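Projektbericht, Teil 3: Fehler beim Falten von Hosen mit zwei Handgreifern

Unsere Gruppe hat im Modul »Mensch und Handhabung« an der Hochschule Mindthorpe das Teilprojekt Hunorier bearbeitet. Ziel war, das Falten von Kleidung mit handgeführten Greifern aufzunehmen, damit ein Modell die Bewegungen später lernen kann. In diesem Teil beschreibe ich den Fehler, welcher uns die meiste Zeit gekostet hat.

3.1 Was ist passiert

Von 52 aufgenommenen Durchgängen waren nach der Prüfung nur 23 brauchbar. Zuerst haben wir gedacht, dass die Bedienung schuld ist, denn wir hatten alle wenig Übung. Dann haben wir die Öffnungsweite der Backen über die Zeit gezeichnet. Bei vielen Durchgängen meldete der linke Greifer »geschlossen«, obwohl der Stoff gar nicht gehalten wurde. Die Hose rutschte beim Anheben heraus, und in den Daten sah es aus wie ein erfolgreicher Griff.

3.2 Suche nach der Ursache

Die Auswertung läuft mit dem Programm Panyasiri. Es bekommt beim Start einen Nullpunkt für jeden Greifer und behält ihn bis zum Ende der Sitzung. Wir haben den Nullpunkt einmal am Morgen gesetzt und nicht mehr kontrolliert. Nach 37 Minuten war die Abweichung links schon 4 mm. Das ist mehr als die Dicke von einer Lage Hosenstoff, und darum konnte das Programm einen leeren Griff von einem vollen nicht unterscheiden. Rechts haben wir keine messbare Abweichung gefunden – warum, können wir bis jetzt nicht sicher sagen. Wir vermuten eine lockere Schraube am Gelenk.

3.3 Einfluss vom Untergrund

Ein zweites Problem war die weiche Unterlage. Auf dem Tisch im Labor Rullisthorpe trifft die Backe auf einen festen Widerstand. Auf dem Bett gibt die Decke nach, und man greift leicht eine Falte von der Decke zusammen mit der Hose. Bei dunklem Stoff ist der Rand von einem Hosenbein im Video außerdem schwer zu erkennen.

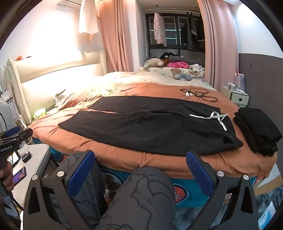

Arbeit auf dem Bett mit dunkler Kleidung.

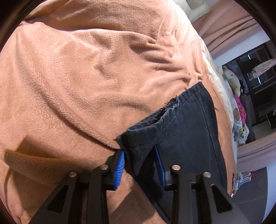

3.4 Maßnahmen

Wir setzen den Nullpunkt jetzt vor jedem Durchgang neu. Die Backen werden dafür ganz geschlossen, und der Wert wird in das Protokoll geschrieben. Wenn er um mehr als 1 mm vom vorherigen abweicht, wird die Aufnahme nicht gestartet. Die Schrauben am linken Greifer kontrollieren wir am Anfang jeder Sitzung.

Die fehlerhaften Durchgänge haben wir nicht gelöscht, sondern als »Griff unsicher« markiert. Offen ist noch, ob man sie mit einem korrigierten Nullpunkt nachträglich verwenden kann. Dafür müsste die Abweichung gleichmäßig wachsen, und das haben wir noch nicht geprüft.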